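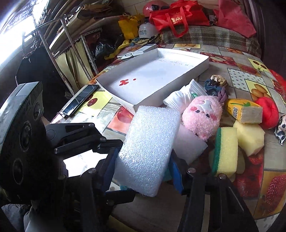
Week 2 notes: from grip width to a closed-loop grasp

Welcome back! Last time we got the Paso logger running and everyone had a clean stream of finger widths. Today we make those numbers do something, and I think this is the most fun lecture in the course.

Start with the plain fact that a width reading is a poor measure of force. Take a foam block between two pads. The fingers keep closing after first contact, the foam gives, and the width trace bends gently where a rigid part would give you a sharp corner. Your contact detector has to cope with both (and yes, with everything in between, like a sponge or a plush toy).

The detector in Halliday works on the slope of the width signal:

1. Smooth the raw width.
2. Take the difference between samples.
3. Flag contact when the closing speed falls below the threshold while the close command is still active.

Step 3 is where most bugs live! Drop the second condition and a gripper standing still gets flagged as a grasp. Run your code on episode 787 in the Flundeck set before you hand it in.

Now the two-gripper case. Each hand has its own clock, so line up the timestamps first and only then compare contact events. For a soft packet held by one hand with a block pressed close by the other, the planner also needs a keep-out volume around each held object, and that volume should grow and shrink with the grip width.

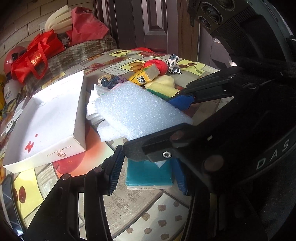 Fletcher Gilchrist asked whether the keep-out volume couldn't simply be fixed at the largest size, which would save recomputing it at every step. Good question, and it does run faster. Try it on a crowded table, though, and the planner starts rejecting paths that are perfectly fine. Keep the fixed version as your baseline and plot both.

For Friday: run both versions over the 3,000 Fillden grasps and bring your plots.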